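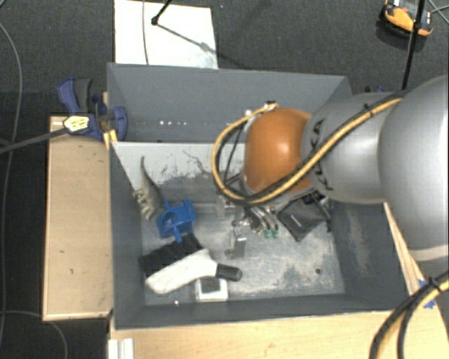
January, 4:20 pm, bench 2

Back on the bin-emptying job after two weeks of doing everything except the bin-emptying job. Magnus wants an answer for the Kodar people by the end of the month: can the arm tidy up a mixed tub of stuff, the kind of tub everybody has in a hall closet or under a workbench, without a person standing there to rescue it? My answer this morning was "sort of." My answer now is "sort of, and let me complain for a page."

Today's load was the mean one. Lachlan L. picked it and he has no mercy. Toy dinosaur, hand brush, the blue plastic part with the round hole in it, black pouch, plus some small pale and see-through bits that he swears are fair because real people own see-through things. Fine. They do. My kitchen drawer is half see-through things.

Settings for the record: arm speed at 54 percent, grip force left where Kenna had it, timeout 90 seconds per pick. If it hasn't got something up and over the wall by then it counts as a miss, even if it was THIS close. I know we argued about that. I'm sticking with it for this round so the numbers line up with December.

Brush first. I'd have bet lunch on the brush being easy (big, rigid, has a handle, the entire point of a handle is that you can grab it) and it was a pain all morning. The planner loves the wide white body and wants to go across it, and the fingers just don't open that far, so it comes down, bumps, backs off and thinks about it. Once I masked out the body and made it look at the grip end it did much better, but then the thing swings, bristles down, and drags along the wall on the way out. Is that a pass? I wrote it down as a pass. Effie says a person would get told off for sweeping the wall with it. Effie can come run it herself!

Dinosaur: loves it. No complaints. There's always some leg or tail to get hold of and it doesn't seem to matter which. If the whole world were dinosaurs we could ship in spring.

Pouch: the black-on-gray problem again. Depth is OK on top and mush at the edges, and when it lies flat the fingers skate over it. Pinching down in the middle works if the fabric bunches, and it bunches when it feels like it. I tried coming in on a corner, which helped a bit, maybe enough to make it the default for anything floppy. Lachlan M. thinks suction would fix this in one afternoon. Suction would also give us a second tool to swap and another hose on that arm, and the cable bundle is already as fat as I can stand. Parking it.

Clear stuff: no. Just no. It sees the floor of the bin straight through, or it sees a bright streak and goes for the streak. I watched it close on plain air over and over with total confidence. I've got a note in to Kadlec asking if their polarizer kit fits our camera mount, no reply yet.

Now the chores question, since that's what Magnus will ask me in the hallway. Say you've got 200 tubs like this in a returns room (Cladosthorpe has more than that, but say 200). I would trust the arm to do the first pass today. Let it pull the big dumb obvious things, leave the flat ones and the clear ones, and have a person finish the tub. That's a real help and I'd say so to a customer with a straight face. For a house? I can't see it. At home nobody wants a machine that picks up the dinosaur and leaves the hair clips, and no one's going to clamp the toy box to the table so it won't slide. We clamp ours, and I keep forgetting how much that's doing for us. Took the clamps off for a few tries after lunch and the very first wall bump walked the bin sideways and all my poses were junk. Clamps back on, recalibrated, lost most of an hour. Don't do what I did.

Also the pads. The green fingertips are OK for now but I'd like a spare set in the drawer before the long run. Dilel quoted us on a softer compound, roughly 2000 cycles before they go shiny. I'd take that. Kenna, can you chase it? You're nicer on the phone.

To do, in whatever order:

rerun brush with the grip-end mask, full set, no babysitting
corner approach on pouch, log the failures properly this time (me)
fresh blue tape on the right side
ask Lachlan L. for a medium-mean load so I can have one good day
write Magnus his paragraph

5:45. One more brush run before I shut down. Dragged the wall again. Calling it.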